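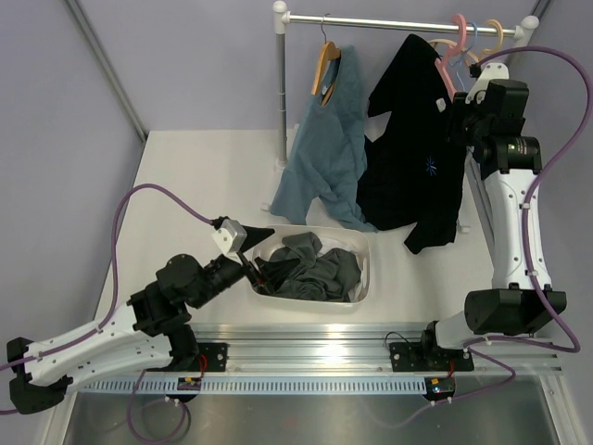 Muchen Qian remarked, after a first visit, that half the shirts at home had gone out of shape at the neck and it had never occurred to her to blame the hanger. We hear that a lot, and it is a fair place to start a page on what Dimgate does.

About Us

Dimgate looks after everyday clothing. We collect it, wash it, hang it, fold it and bring it back. We also run a short class for people who would like to do the hanging and folding themselves. The business opened in January 2021 with one washer, two rented rails and a folding table. Zhenhua Fu started it and still runs the front desk on most mornings.

We do not handle wedding dresses, leather or fur. Our customers bring us T-shirts, sweatshirts, work pants, school clothes and the other things a household goes through in a week. At present we handle around 3000 pieces a month. The storage area is 1575 square feet, and most of that is hanging space.

How We Work

Every order goes into its own bin. Plastic bins are easy to wipe down, and a white one shows lint and loose threads right away. A bin holds one customer's clothes and nothing else until the order is closed.

From the bin, each piece is either hung or folded. Shirts and dresses go on the rail. Heavy knits are folded, as their own weight will stretch the shoulders. A T-shirt can go either way, and we follow whatever the customer wrote on the order form.

When we take a T-shirt off the rail, we lift the hanger clear first and bring it out through the bottom of the shirt. Pulling the shirt down off a hanger is quicker, but it widens the neckline. Going the other way, the hanger goes in from the hem and up to the neck, one side and then the other.
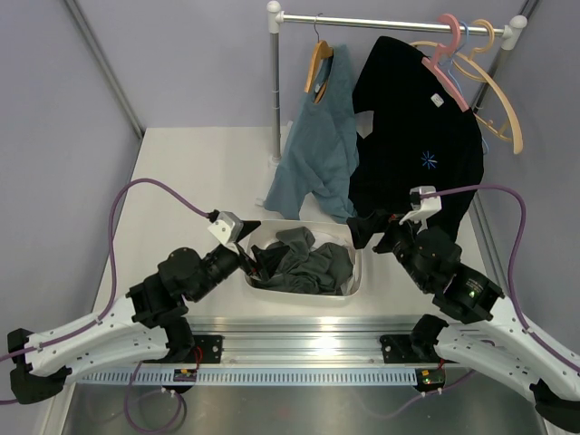

Dark clothes get a bin to themselves whenever the order is large enough. Black cotton picks up every bit of white fluff, and brushing it off afterward takes longer than sorting did. If the order is small, the dark pieces are hung first and brushed on the hanger.

We keep wood and plastic hangers both. Wood is better for anything with a shoulder seam that matters. Plastic is fine for light tops, and children's clothes need the smaller size. Please do not send wire hangers with your order – we have no use for them and they leave rust marks.

Wasura and Jia

Our pickup service is called Wasura. It covers the Prarneck neighborhood and the streets directly north of it. Bags left at the door by 8 a.m. are collected the same morning.

Jia is the class. It meets in the evening, lasts two hours and covers sorting, hanging, folding and packing a drawer. Bring five pieces of your own clothing, including one that you find hard to fold. New dates are posted every April for the rest of the year. The fee includes a set of ten hangers.

Donations

Clothes left unclaimed after 90 days are washed again and given away. Last year that came to 400 pieces, mostly T-shirts and sweatshirts. If you think something of yours is still on our shelves, call the front desk and have your order number ready.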